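Furniture after hours: a humanoid tidying service under review
Workplace Systems feature, August

Meeting rooms are seldom left as they were found. In most commercial leases the work of restoring them falls to evening cleaning crews, whose contracts price the pushing in of chairs at nothing and whose schedules suffer for it. Kilitz, the automation supplier, now proposes to sell that labour separately. Its Room Reset service places a leased two-armed humanoid on a client's floor after business hours, with the single duty of returning furniture to an agreed layout.

The service is offered in two tiers. The basic tier covers up to six rooms on one level and is confined to chairs and light tables. The extended tier covers 26 rooms and adds a monthly layout revision, in which the client submits a new floor plan and Kilitz reprograms the unit remotely. Both require a minimum term of 18 months, a period this magazine considers long for a product at such an early stage.

Our assessment was confined to the task on which the whole offer rests: bringing a castered office chair to its place at a desk. Chairs are harder than they look. They swivel, their casters trail in whichever direction they were last pushed, and the armrests will foul a desktop set a little too low. 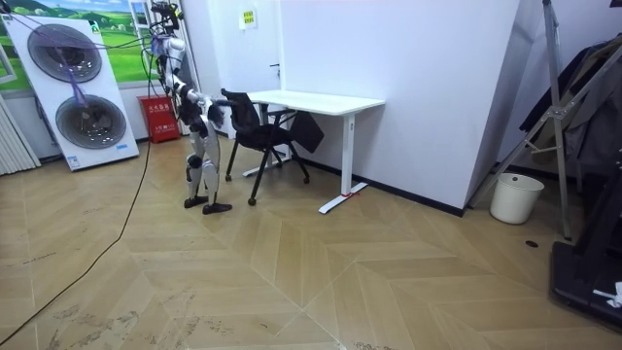
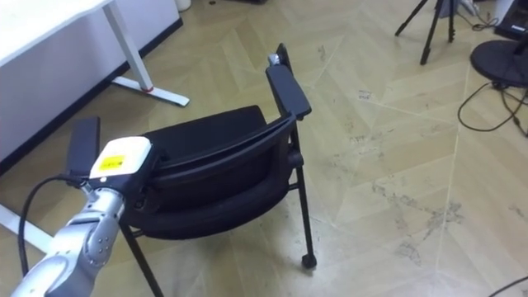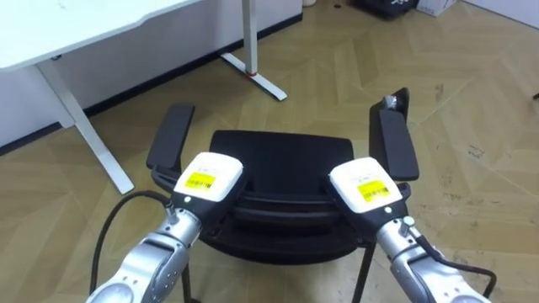 The black office chair and the white desk, from the room and from the robot's own viewpoint.

Kilitz supplies a written specification for floors, and prospective clients should read it closely. Hard surfaces such as timber and sealed concrete are accepted without qualification. Low-pile carpet is accepted subject to a site visit, and anything deeper is excluded. Thresholds between rooms must be flush or ramped, a condition that older buildings will find costly to meet.

Supervision is the second consideration. The contract obliges the client to nominate a trained attendant who remains within the building while the unit is working, and the training occupies almost two full shifts. The property manager at Zudcombe, a shared office centre evaluating the basic tier, has assigned the role to existing security staff. Amville, a larger conference venue, has deferred its decision until the supervision clause is revised.

Comparison with the rival offer from Kiiskinen is instructive. Kiiskinen leases a wheeled base with one arm at a lower monthly rate, and its contract may be ended after six months. It does not undertake to move tables, and its layouts are fixed at installation. For an organization whose rooms rarely change, the Kiiskinen terms are the more prudent. Where rooms are reconfigured often, the Kilitz extended tier merits a site visit – provided that the supplier will negotiate on the term.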